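Plurik opens second kitchenware shop in Sollow

Press release
For release: August

Plurik, the kitchenware retailer and sharpening service based in Mollo, will open its second shop in Sollow on the last Wednesday in August. Doors open at 10am.

The new shop takes over the ground floor of the former Thongsuk restaurant on the corner of the market square, which has stood unused for two winters. Plurik has signed a lease on the building and has kept the restaurant's tiled front and its painted sign, at the request of the family who ran it.

The shop will stock 553 lines, among them saucepans, baking tins, chopping boards, kitchen knives and preserving jars. Spare parts such as lids, handles and rubber seals will be sold singly from a counter at the back. Customers who cannot find the part they need may leave the old one with staff, who will look for a match from suppliers.

Plurik's sharpening service, which has run in Mollo since the company began, will be offered in Sollow from the first day. Knives, cleavers and scissors handed in before noon on a Wednesday will be ready for collection by the end of the following working day. Blades should be wrapped in card or a tea towel and labelled with the owner's surname. Serrated knives and ceramic blades are not accepted.

The Sollow shop will employ 20 people, most of them part time. All but four posts have been filled, and details of the remaining vacancies are on display in the window and at the Mollo shop.

An upstairs room will be used for evening classes from the autumn. The first course covers basic knife skills, jointing a chicken and filleting flat fish, and will run over six weeks. Each class lasts 45 minutes and the fee includes ingredients. Places can be booked in person at either shop – telephone bookings will follow once the new line has been connected.

The number 31 bus between Mollo and Sollow stops opposite the entrance. There is step-free access from the square, and a small car park behind the building is shared with the library.

Opening hours will be 9am to 5.30pm, Monday to Saturday, after the opening day. The Mollo shop will keep its present hours.

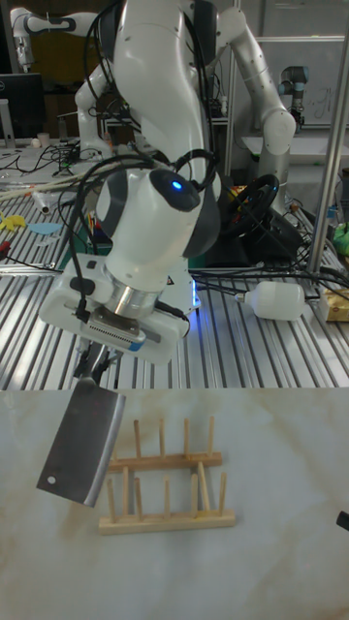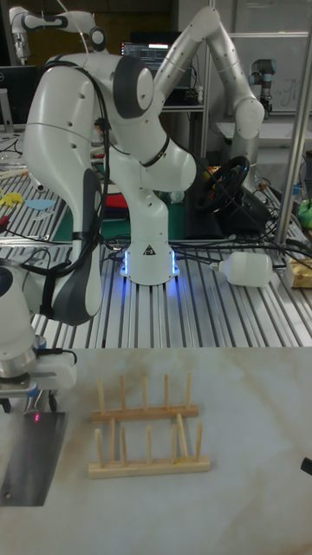 Cleaver held with the blade angled downward (first picture); metal plate with a small red laser dot (second picture). Pictures: Plurik. Free for use with this release.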